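Clear Bags and a Long Afternoon: Hallway Litter Sweep Spreads Across Town

2020-05-14

By Telma Maldonado

Anyone who has ever been the last one out of a gathering knows the feeling of turning around at the door, coat half on, and seeing the floor. There are the cups, of course, and the wrappers, and somewhere under a table a napkin folded up by a person who plainly meant to come back for it. It is a small misery, and most of us have met it by sighing and reaching for a bag.

In the Kendine building on Alder Street, that small misery has been turned into something close to a neighborhood habit. The Rana Tidy-Up, which started in April in the lounges and hallways of the building, has now filled 14 bags with the sort of litter that gathers indoors when people are busy and tired and thinking of other things. The bags are clear on purpose, so that whoever is tidying can see what has gone into them and pull out anything that belongs in the recycling before it gets tied up and carried down.

I will admit I went along expecting to stay ten minutes and ended up staying most of the afternoon. There is something very soothing about watching a floor come back to itself. The lounges at Kendine are carpeted all the way through in pale colors, and a pale carpet hides nothing at all – every scrap of wrapper shows up from the far end of the room, and the red ones seem to show up from the next room over.
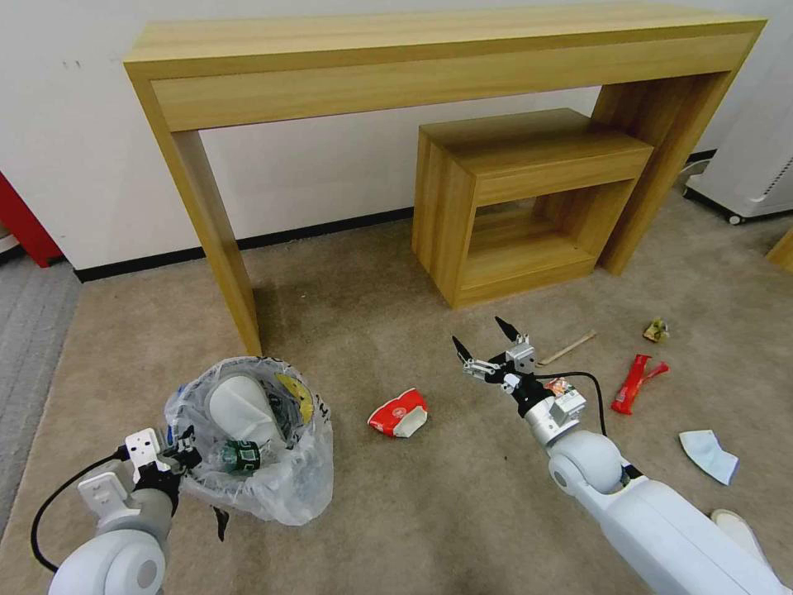 4 min read

A wide-open bag set right down on the carpet is the heart of the whole method, if you can call it a method. The old way was to walk back and forth to a kitchen trash can with a cup in one hand and a wrapper in the other, and anyone who has done that for half an hour will tell you how much of the half hour goes to walking. With the bag standing open beside the mess, a paper cup can go straight in, and then the next thing, and the next.

The order matters a little too, at least to the people who have been at it longest. Cups come first, as they take up the most room and are the likeliest to have a last mouthful in the bottom. Cans and bottles are next, and those get a quick look to see whether they ought to be rinsed and put aside. Snack wrappers follow, and then paper napkins, and finally the little things that like to hide in carpet, such as wooden sticks. A stick is the same color as half the furniture these days, and it is very easy to miss one until you find it with your foot.

Furniture is the other thing people asked me about, so I will pass along what I learned. The lounges are simply furnished, with a long light-wood console table against a white wall and a smaller open-fronted cube table in the same finish tucked beneath one end of it. I took a great liking to that arrangement. The cube gives you a spot for magazines or a basket of mittens, and the console is long enough for a whole row of snacks and drinks. It does mean there is a good stretch of floor underneath where things can roll, and the rule at Kendine is to look under the table before tying the bag, and then to look once more from the other side.

The idea came out of a leaflet. Romik, the small print shop on the ground floor, ran off 500 of them in the spring and slipped one under every door in the building and the two next to it. It had a drawing of a broom on the front and a short list on the back, and it asked each floor to choose one shared room and look after it through the end of the season. Six rooms were spoken for by the first evening, and I am told there was a friendly disagreement over who would get the lounge with the good windows.

The supplies are paid for out of a small pot of money that had been sitting quietly since the building's last bake sale. It came to $2,166, and residents agreed to put a part of it toward bags, gloves, and a carpet sweeper from Furkix, the hardware store around the corner, which kindly knocked a little off the bill. What remains will be kept for a proper carpet cleaning once the season is over, and having looked closely at a few of the corners, I think that is money well set aside.

I asked one resident on the third floor whether it ever felt like a chore, and she thought it over for a good long while with a glove in her hand. "The first night it did," she said. "After that I started to like how the room looked when I turned the light off." Her neighbor across the hall said he mostly liked having a reason to be in the lounge, where he had hardly set foot in two years, and that he has since moved his morning coffee down there.

For readers who would like to try the same thing at home or in a shared room of their own, the advice I heard was pleasantly ordinary. Fold the mouth of the bag outward a turn or two so it holds itself open. Start at the wall and work toward the door, or you will walk over everything you have yet to pick up. Flatten the paper cups if you are short on bags. Leave the vacuum until the very end – wrappers and vacuums do not get along, and Kendine has already had one repair this year to prove it.

The Tidy-Up carries on through the end of June. Spare bags are kept in the cupboard beside the mailboxes, and leaflets are still available at the Romik counter for anyone whose copy has gone missing. Residents of neighboring buildings who want to start a sweep of their own are welcome to stop in and take a few.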